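Home | Opinion | Food | House & Garden | Letters | Subscribe

In Praise of Folding on the Kitchen Table

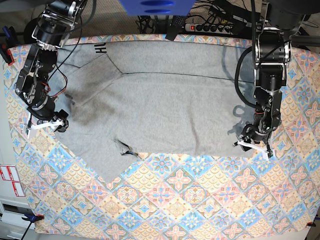

Light gray, spread out, and in no particular hurry to become a square.

143 shares | 37 comments

My mother folded laundry on the bed, and her mother folded it standing up, pinning a sheet under her chin like a violinist. I fold mine on the kitchen table, on top of a patterned tablecloth, and after years of feeling a little sheepish about it I have decided to come out in favor.

The bed is the enemy of folding. It's too low, for one thing, so that by the third towel your back has begun to complain, and it's soft, so anything you smooth on one side wrinkles up again on the other. Worst of all, a bed invites you to leave the pile until later, and then it's eleven at night and you are moving the whole heap to a chair. I have a chair like that. I expect you do too.

A table makes you finish, if only because people will want supper on it. It's the right height for anybody who can comfortably butter toast there, and it's firm enough that you can lean into a sleeve with the flat of your hand. When we moved to Skundberg we brought along a big table that was far too large for the kitchen, and I grumbled about it all through November, until I noticed that a grown man's sweatshirt could be spread out on it with its arms wide open. I haven't grumbled since (well, not about the table).

I'm fond of the cloth, too. Ours came from a stall at the Cirkis market, and it has pink and blue and yellow diamonds all over it, with little stars and rosettes tucked inside. I use the pattern the way a quilter would. You line up a hem with a row of diamonds and you can see at once whether you've got it straight. Mostly I haven't, and with a heavy sweatshirt there is always one corner that droops down lower than the rest and has to be coaxed back up.

There are gadgets for all this, I know. My sister-in-law gave us a Hondix folding board one year, a hinged plastic thing, and it does make a very neat T-shirt. It also takes up half a closet — and it has no idea what to do with a hood. I've tried tucking hoods under, folding them forward, and rolling the whole garment up around them like a sausage, and I still change my mind from one wash to the next.

So clear away the salt and the mail, wipe up the crumbs, and bring the basket in. Put the kettle on first, though. The socks take forever.

Share this | Print | More in Opinion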